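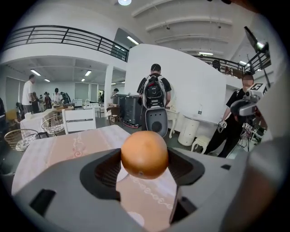
Eleven weeks ago our equipment plan was a single line in a shared spreadsheet that said "grippers???" and I am so happy to report that it is now a real plan, with quantities and prices and a column for spares. I'm Shona, I do the purchasing for the Fiadzo project here in Estport, and this page is my gallery of the work we're buying for. Going out on the floor changed my list more than any catalog did. Take the orange held between the two black finger pads of a hand-held gripper, over a flowered tablecloth. Round, smooth, a little dimpled, and it needs a pad with some scoop to it. I had budgeted for flat pads all the way through. They're cheaper by the pair, and I was very pleased with myself for finding them, and then Kwame Quartey handed me one and a piece of fruit and let me find out for myself.

Posted in May by Shona Ashby
3 comments | 60 shares

More notes on the same picture, since I keep getting asked what we're spending on and why.

Pads first. We're going with scooped pads on every unit, plus two spare pairs each. Pads are the part that wears and the part that goes missing, and I would much sooner have a drawer full of them than pay rush shipping again. If you're pricing this out for your own group, ask the supplier whether pads are sold by the pair or by the set. Ours quoted both on the same page and it took three emails to sort out.

Markers. The man on the right has a hand-held device with a black and white square marker on top, and you'd be amazed how easy it is to leave markers off a budget entirely! They look like nothing. But someone has to print them, mount them flat, and replace them when a corner gets dinged. I've given them their own line now. Abdul-Rahman Gbeho wanted them under "office supplies" and we had a very friendly argument over it, which I won.

Furniture and props. This is my favorite line, and the one I have to defend at every meeting. Wicker baskets, a white chair with a slatted back, a side table with curved legs, a small stool. A room that has things in it is worth paying for. We want the people using the grippers to deal with patterned cloth and odd-shaped tables, so the money goes there early. Secondhand is great for this. Aba Nyarko has a real eye, and she stayed under her allowance for the whole season.

Tablecloths get their own mention. Pale pink and white with curly flowers would not have been my pick for my own kitchen, but I've come around to it completely. Buy patterned, buy washable, and buy more than you have tables. Food goes on them all day long.

Overhead gear. There's a dark monitor on an arm up at the top right, on a thin black pole. Arms and poles were quoted to us separately from the screens, so read the small print on yours. I missed that in the first draft and had to go back and ask for more, which is never a fun email to write.

Storage. The tall dark gray cart is the kind of thing I used to cut when numbers got tight. I don't anymore. Gear that has no home ends up on the floor, and then somebody is paying for a cable.

The total for pads, markers, and mounting hardware this round is $1,145, and that line is approved. The grippers themselves are on a separate order through Vokelora, with the second batch held back until we've worn in the first. I like splitting orders this way. You learn so much from the first few boxes, and whatever you learn can still change what's in the next ones.

Groceries are in the plan too, by the way. I put them under consumables. Seidu Ansah asked if the oranges could be reused and yes, up to a point, and past that point please do not put them back in the basket.

Next on my desk is the Bistthorpe room, which has half the floor space and no mezzanine, so the lighting and the overhead mounts need to be priced again from scratch. I've got a tape measure and a fresh spreadsheet and I can't wait to get in there. If you've outfitted a small room for this kind of work, leave me a comment with what you wish you'd bought sooner - I read all of them, and two of the lines in this plan came straight from readers.

Related
Splitting a gripper order: what we held back and why
Spares drawer, before and after
Getting three quotes without losing a month
Tablecloths, ranked by Aba
Measuring up at Bistthorpe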